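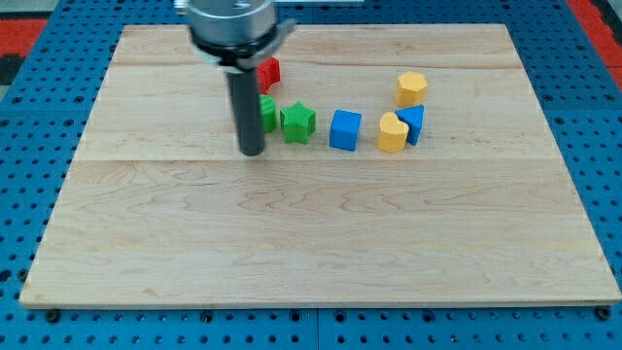 flatbed_k

The tool point on our push rod will not hold its calibration over the whole work area, and I would like to know which part of the set-up to correct first. The machine is a small Treketti arm on the bench at our Kotdale site. It slides printed shapes about on a wooden board with a straight rod, no gripper. The rod hangs from a black collar under the wrist housing, and its lower end runs just above the wood. Where it stands now, beside the green cylinder and the star, the clearance looks acceptable. If I send it across to the far side of the yellow heart and the blue triangle at the same commanded height, it is no longer right. The commanded clearance is 5 mm everywhere. At the left of the board I measure 5 mm with a feeler stack. At the right I measure less, and near the right-hand edge the difference reaches 2 mm.

Background, in case it matters. The rod was taken out and put back in August when the collar was changed. I ran the tool calibration routine in Abugri afterwards, using the four-pose method against a fixed pin, and it reported a residual it was happy with. The board frame was not taught again at that time. It had been taught with the old collar, at three points on the board surface. The board itself has been lifted off the table since then, for cleaning, and refitted.

Things I have already done:

Rebooted the controller and reloaded the tool data. No change.

Repeated the tool calibration. The new values differ from the old ones by an amount too small to account for the error.

Checked payload. It is set to the weight of the collar and rod together.

Pushed down lightly on the wrist with the brakes on. I cannot feel any play.

There is a second symptom, which may or may not be related. When a push is programmed with the wrist turned, the rod arrives slightly to one side of where it should be and catches the block off centre, so that it rotates instead of sliding. With the cylinder this does not matter much. With the star it does, as the rod ends up between two points and the block goes off at an angle. The sideways error changes with the wrist angle. It does not seem to depend on where on the board the block is.

Should I teach the board frame again, calibrate the tool again with more poses, or shim the board? I would prefer not to do all three in one go and then not know which one was responsible.

Search Buvis Help Search all topics

slotandkey

You have two separate faults. Treat them separately and the order sorts itself out.

The height error varies with position and stays the same for a given wrist angle. A wrong tool length cannot do that if the wrist is kept in one orientation. It would shift every point by the same amount. Something that grows from left to right is either a tilt in the board frame or a tilt in the board. The sideways error is the other way round. It varies with the wrist angle and stays the same across the board, and that points at the tool: either the X and Y offsets are wrong, or the rod is not parallel to the last axis.

Do the tool first, because the frame is taught with the tool and will inherit whatever is wrong with it.

1. Clear the blocks off and drive the rod down to just above a fine pencil cross on a card taped to the board. Keep the rod vertical and centre it on the cross by eye, from the front and from the side.

2. Turn the last joint alone by half a turn. Do not use a tool rotation for this, use the joint jog. If the tip leaves the cross and describes an arc, the tip is off the joint axis. Mark where it ends up. Half the distance between the two marks is the offset.

3. Raise the arm straight up and put the card on a block, so that you are testing against a point higher up the rod. Repeat the half turn. If the offset is the same as before, the rod is parallel to the axis and displaced. If it is smaller higher up, the rod is leaning in the collar.

4. If it leans, slacken the collar, clean the bore and the seat, push the rod fully home and tighten the clamp screws alternately in small steps. Tightening one side fully before the other is the usual way to get a lean. Do not try to calibrate a lean out. You can make the tip correct that way, but the block is touched some way above the tip and the contact point will still be wrong.

5. If it is displaced without a lean, check that the collar is seated flat on the wrist flange before you accept the figure. A bit of swarf or a burr under one edge will be enough. After that, enter the measured offset or run the Abugri routine again.

On that routine: the residual tells you that the poses agree with each other. It does not tell you that they were different enough. Four poses all within a few degrees of vertical will give a nice small residual and a poor answer. Tilt the wrist as far as the pin and the cables permit, and include one pose with the last joint turned right round.

Once the half-turn test is clean, repeat it with the tool rotation command. The tip should now stay on the cross by calculation as well. Only then teach the board frame.

For the frame, use points as far apart as you can get them. If the three existing points were taken close together in the middle of the board, a small touching error at one of them becomes a large one at the edge. Take the origin near one front corner, the X point near the other front corner, and the Y point near the back. Approach each one at low speed over the same thickness of feeler, and take that thickness off afterwards.

bench_rat

tighten the bolts. theres one at each front corner in your pic and i cant see what you have at the back. if the back is only sitting there it will lift when something leans on the front. had the same on ours, nothing to do with calibration, went round with a hex key and it was fine after

also check you put it back the same way round after cleaning

greyscale_metrology

The first answer is correct on the tool side. I would add a step before teaching the frame, and disagree slightly on what teaching it again will achieve.

The work surface is wood, with seams running across it. A three-point frame describes a plane. If the board is cupped, bowed or stepped at a seam, no plane will fit it, and you will move the 2 mm from the right-hand edge to somewhere else. You need to know the shape of the surface before deciding between a new frame and a shim.

Method:

Lay a good straight edge along the board from left to right, first near the front and then near the back, and look for light underneath. Repeat from front to back, crossing the seams. Write down the gaps with a feeler gauge. This takes a few minutes and does not involve the robot.

Next, measure from the blue table to the top of the board at each corner with a depth gauge. The perforated table is your reference here, so wipe it first. A crumb of plastic from a printed part underneath the board is sufficient to tilt it.

Then compare. If the straight edge shows no gap and the corner heights differ, the board is flat and tilted. Find what is underneath it. If nothing is, shim it. If the straight edge shows gaps, the board has moved, and shimming a corner will only twist it further. If there are no gaps and the corner heights agree, the board is innocent and the frame is wrong, so teach it again.

On tightening: the previous poster may well be right about the back edge, but do not simply pull the bolts down hard. Slacken them, let the board settle, then measure the corners, then nip them up and measure again. If the heights change between the two, the bolts are bending the board and you will be teaching a frame on a surface that depends on how strong your arm was that morning. On our own cell I use 8 mm bolts and tighten them to the same low figure each time with a torque screwdriver. I also fitted two dowels, so that the board returns to the same place after it has been off. Bolts in clearance holes hold a board down but do not locate it with any accuracy.

Whatever you find, keep a check program. Mine visits a grid of 27 points at fixed clearance with the wrist at one angle, stopping at each until I press continue. I run it with nothing on the board, after any collision, after a collar change and whenever the board has been lifted. The readings go in a table next to the machine. With that table the August change would have shown up on the day.

One caution. Set a height limit in the controller before running any of this with the wrist tilted. At 5 mm clearance there is not much to spare, and with a wrong tool definition the real tip may be lower than the displayed one.

flatbed_k

Results. The half-turn test gave an arc, and the offset was smaller higher up the rod, so it was leaning. The seat in the collar had a ridge of old threadlock along one side. It has been cleaned and refitted, and the half-turn test now shows no movement I can see. The sideways error on turned pushes has gone.

The height error is still there, as expected. Straight edge shows no light in either direction. Corner heights differ, the right side being higher at front and back. I will have the board off next and look underneath before touching the frame.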